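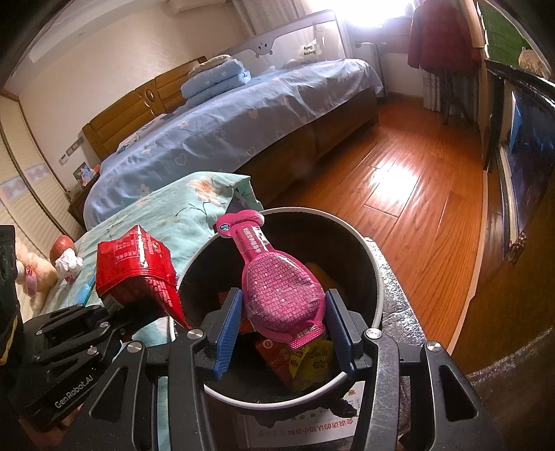

Print this page | E-mail this page

Small Bins, Short Walks: Progress Report to the Bretmont Fund
January 2019

Dear Glykeria,

Well, we made it through the holidays, and the lounges at Damasceno House are in better shape than I dared to hope when I wrote to you in the fall! I'm going to take your questions more or less in the order you sent them, with a detour or two, because you know me.

First, where we are. The second round of the project is finished in all seven lounges and we've started on the write-up. The round was all about snack wrappers. I know that sounds like a tiny subject for a grant (my sister laughed out loud), but if you'd ever sat down on one of our couches after a movie night you'd understand. Crisp bags, candy twists, the little crimped packets that tear at one end and leave a strip behind, paper bags somebody has scrunched into a ball and parked next to the lamp. We used to have one big kitchen can per floor, at the far end of the hall, and everything between the couch and that can was basically a waiting area for trash.

So the main purchase was bins. We went for small round open ones, dark inside with a pale rim, and put them right where people sit and eat. No lids, no pedals. Lefteris Konstantinidis wanted pedals and we went back and forth on it for longer than I'd like to admit, but a lid means you need a free hand or a free foot, and people on a couch tend to have neither. They take an ordinary black liner. My one complaint is the liners, to be fair! We bought the size up to be safe and they hang down under the rim in a raggedy way that bothers me every time I walk past. Next order will be the smaller size.

The bins and liners together were the biggest line in the budget, and we still have $800 left out of the supplies money. I'd love to talk to you about what to do with that (see further down).

Next, the sorting. You asked whether people were putting the right things in. Mostly yes. A lot of our residents shop at the Chinese grocery on the corner, so plenty of the packaging is printed in Chinese, and Ok-hee Ma made the excellent point that our first poster only showed American brands and so half the house thought it was about somebody else's chips. She redid it using plain shapes: a flat packet, a twisted wrapper, a paper bag, a clear plastic sleeve. Much better. We put it at eye level if you're sitting down, and I've seen people look at it with a packet in their hand, so I'm calling that a win.

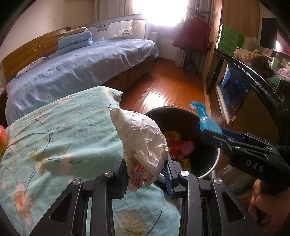

Paper has been the sticky part. A crumpled paper bag takes up far more room than you'd think, and one or two of them will fill a small bin while there's still plenty of space underneath. Kyriaki Kalogeropoulos started showing people how to flatten a bag before dropping it in, and she got a few converts on the second floor, but I won't pretend it has caught on. Most folks like to scrunch. I like to scrunch! We may just have to empty those bins more often and leave people's habits alone.

Then there's the stiff, shaped plastic, the kind of package that's molded like a bottle with a narrow neck and a fat bottom. Those don't squash and they don't slide past each other, so they end up sticking up over the rim with everything else balanced on top. We tried asking people to put them in first. You can imagine how that went. For now the evening person pushes them down when they do their round.

Speaking of rounds, here's how the clear-up works at the moment. Somebody goes through each lounge after supper, picks up whatever is lying by the bin or on the seats, gives the throws a shake and straightens them out, and swaps the liner if it's needed. The throws matter more than I expected. Wrappers love a soft fabric. They get down into the folds, the shiny ones especially, and then you hear them crackle when you sit. Lambros Athanasiadis found a whole week's worth of candy papers under the flowered cover in the east lounge and brought them to me in a shoebox like evidence. We shake everything now.

December was our busiest month by a mile. We changed 79 liners across the house, and in the last stretch before New Year we were down to six spares in the closet. I put in a rush order with Gestesik, who were very nice about it, but the delivery charge stung a little and you'll see it in the accounts under "other."

What didn't work: the sign-up sheet. People would write their names down cheerfully and then forget, so Lefteris went back to knocking on doors, which he's good at. I also planned a short talk on packaging for the residents and had to put it off when the boiler went. It's back on the calendar for spring.

What I'd like to do next, if you agree: spend part of the leftover money on a second poster (Ok-hee already has sketches) and on washable covers for the two lounges that don't have any. Then I'd like to try one bin for paper only, next to the regular one, in a single lounge, and see whether it gets used or just becomes a second trash bin. Niltari tried the paired bins in their building and told us theirs were too far apart, so we'd put ours touching.

I'll send the receipts separately when Kyriaki has finished scanning them. The closet with the liners is still labeled "vases," by the way, in case you come to visit and go looking. Please do come, and let me know about the covers when you can so I can get the order in.

Warmly,
Your friend at Damasceno House

Print this page | E-mail this page

Related items
Small Bins, Short Walks: first report to the Bretmont Fund
Choosing a bin for a shared lounge
Washing the lounge throws: what goes in together
Poster: What goes in the small bin
Notes from our visit to Niltari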